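Subject: Re: [ristness-social] cups for the February supper

Nathalie Van Loon wrote:
> Hi all, I've been through the hall cupboard and we have one sleeve of
> paper cups left, 42 by my count, the plain pale ones. Do we want to buy
> more of the same or go back to washing up the glasses? Also, does anyone
> remember why we stopped using the glasses? I have a feeling there was a
> reason and I have a feeling it was me.
>
> Nathalie

Dear Nathalie, and everybody,

Thank you so much for going through that cupboard, which I have been meaning to do since the harvest supper and kept finding excuses not to (there is a tray of jam jar lids in there that I believe I put away myself, so my apologies if it fell on you).

It was not you! We stopped using the glasses when the tap in the back kitchen went, and then the tap was fixed and we just never went back. I think there are 29 of them left, in the two crates under the stairs, and that doesn't stretch to a full supper unless the children have something else to drink from. So my vote would be both, glasses for the grown-ups and paper for the small ones, and paper for the coffee afterward if we run short of mugs.

Now, on buying more. I looked at the Enico ones and the Turnari ones when I was in town. The Turnari are a bit dearer but they have a wider bottom, and I do think that matters with a table full of elbows. Ours are the narrow sort. They are perfectly nice to hold but they go soft at the rim once somebody has fiddled with them, and you know how people fiddle when the speeches go on. And an empty one will roll if you so much as look at it.

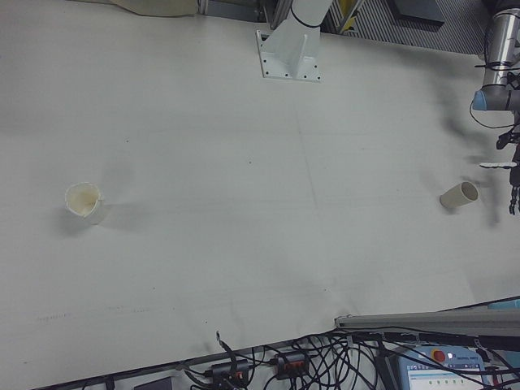
So if we do stay with the plain ones, could we please pour them only halfway, and set them out toward the middle of the tables? Last year I poured right to the top to save myself a second trip and spent the rest of the evening with a dishcloth.

I can pick up another packet when I go in for the bread, just tell me which. Tapia has the larger tablecloths and says we're welcome to them again, only they need ironing and I have done it twice running, so if somebody else has a free evening and a decent iron I would be very grateful.

I'll be at the hall from 4:00 to set up, with the key. Bring a sweater, the heating takes its time.

Love to all,
Marjorie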